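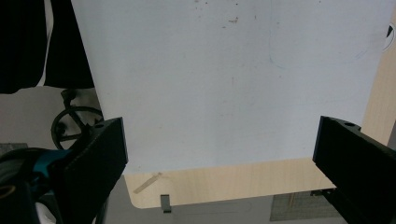

**When will the Ninden reading room reopen to the public?**

The reading room will reopen in August, once the new shelving has passed inspection and the collection has been returned from storage at Ostomham.

## Ninden Library Board: Minutes of the Regular Meeting

Tue 2 July, Prerkever Hall, lower meeting room

The Chair called the meeting to order and confirmed that a quorum was present. The question printed at the head of these minutes was received in writing from a resident and answered by the Chair before the agenda was taken up.

### 1. Minutes of the previous meeting

The minutes were approved with one correction. Under item 4, "Figueroa Street entrance" was changed to "Figueroa Street loading door."

### 2. Reading room

The Library Director reported that painting was complete and that the floor contractor had returned to refinish the strip along the north wall. The Board had received the contractor's final invoice but held payment until the strip could be checked.

The Director stated that 1,366 volumes remained in storage at Ostomham. Local history would come back first, followed by large print. A member asked whether the bound newspapers were included in that figure. The Director replied that they were stored separately and would stay at Ostomham through the winter.

**Moved and seconded:** that final payment to the floor contractor be released upon written approval by the Director. Carried.

### 3. Loan periods

The Board considered a proposal to extend the loan period for new fiction from two weeks to three. Staff noted that 111 holds were waiting on new fiction titles and that a longer loan would lengthen the wait. One member asked that the matter be tabled until the fall. Another preferred to limit the change to titles with no holds.

**Moved and seconded:** that the loan period be extended to three weeks for new fiction with no holds pending. Carried, with one member opposed.

### 4. Summer reading program

Registration remains open at the front desk. The Director requested $700 for additional prize books, to be drawn from the program line. The Board asked that the books be ordered through the usual supplier and that receipts be filed with the business office.

**Moved and seconded:** that the request be approved. Carried.

### 5. Parking

A letter was received from the Prerkever Hall office concerning library patrons parking in the spaces behind the hall on weekday evenings. The Secretary was directed to reply and to ask whether the two spaces nearest the ramp could be shared.

### 6. Public comment

A resident asked that the book drop be emptied on Sundays. The Director will review the staff schedule and report back.

### 7. Adjournment

There being no further business, the meeting was adjourned. The next regular meeting will be held in August at the same location.

Respectfully submitted,
Secretary to the Board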